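Rubber Seals on Metal-Framed Windows and Partitions

The black rubber strip between the glass and the metal holds the pane steady and keeps out drafts and dust. It shrinks with age. Once it has pulled away at one corner, the rest usually follows within a season or two, and the pane starts to rattle when a door shuts.

Before you buy anything, look at the old strip. If it is still soft and bends without cracking, it can be cleaned and pushed back in. If it snaps, feels chalky or has gone flat on one side, replace the full length. Short patches tend to creep apart and leave gaps.

What you need

A plastic putty knife or an old gift card, a stiff nylon brush, dish soap, a pair of sharp scissors and a spray bottle. A steel screwdriver will scratch painted metal, so leave it in the drawer.

Taking the strip out

Start at the bottom, where there is normally a loose end. Pinch it between thumb and finger and pull slowly toward you, keeping the strip close to the frame. If it sticks, slide the card in behind it and work upward an inch at a time. On older panes keep your other hand near the glass in case it shifts. Do one side of a pane at a time so that the other three are still holding it.

Cleaning the channel

Brush out the grit, then wipe with soapy water and let it dry. Old adhesive comes off with rubbing alcohol on a rag. For stubborn bits, 400 grit paper folded over the card works, but go lightly – it will dull the paint.

Putting the new strip in

Buy it by profile. Take a 2 inch piece of the old one to the store and match it end to end. Wonell sells it in 16 foot rolls and Brulberg in longer ones; either is fine indoors. Cut each length slightly long and leave it in a warm room overnight to relax.

Mist the channel with soapy water. Press in the top end, then the bottom end, then the middle, and work outward from there. Never stretch it to make it reach, or it will shrink back and you'll be doing the job again by November.

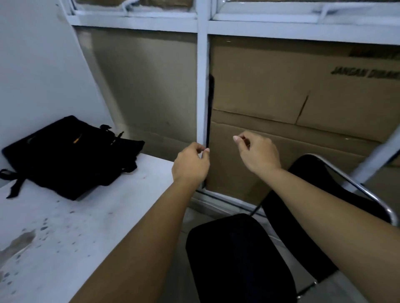 Trim the ends last, with the scissors held square to the strip, and leave the window alone for 12 hours before you wash it.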